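Two-Arm Marker Handover: Report on the Gripper Overload Fault
Robotics Project, Second Term
Quiambao Technical College, Department of Applied Automation

4. Fault During the Handover Stage

4.1 Background

The Berlow cell was assigned to our group for the second term. The task was to have two arms on a shared base rail pass a marker between them and then write a short word on a small whiteboard. The control software was the Urnenik package supplied with the course, with a handover routine written by the group.

By the end of May the routine had completed 117 handovers at reduced speed. Testing at normal speed began in June, and the fault described in this section occurred on the first Saturday session.

4.2 Description of the Fault

During run 988 in the controller log, both grippers closed on the marker as planned. The receiving arm reported a firm grip, but the release command to the giving arm was not carried out. The receiving arm then began its move toward the writing position while the other arm was still holding on. The two arms pulled against each other until the right wrist motor went over its current limit and shut down.

The left arm remained under power. A group member pressed the emergency stop, and the cell was left untouched until the lab supervisor had been informed. No person was inside the work area and there were no injuries. The right wrist motor was replaced from department stock.
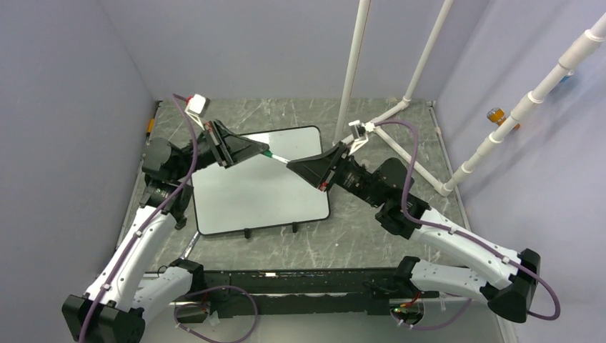 Figure 6. Handover position above the whiteboard, with the marker held between the two grippers.

4.3 Cause

The log showed that the release command had been sent and then overwritten. Our routine used one message slot for both grippers. At reduced speed the release was always read before the next message arrived. At normal speed the gap fell to under 200 milliseconds, and the receiving arm's status report could replace the release command before it was read.

A second weakness was found in the stop logic. A shutdown on one arm did not stop the other. The group had assumed that the Urnenik package linked the two — the manual leaves this to the user, and we had not checked.

4.4 Corrective Action

Each gripper now has its own message slot. The receiving arm may not move until the giving gripper has reported that it is open, and a missing report halts both arms. The stop logic was rewritten so that a fault on either arm cuts motion on both. The new logic was tested by unplugging one wrist motor on purpose, first on the left arm and then on the right.

The department safety form was completed and filed under number 2759. Normal-speed testing resumed after the supervisor had signed it. The fault has not returned, although the handover is slower than the target set in the Bremuslow project brief, and the group did not have time to reduce the added delay before the end of term.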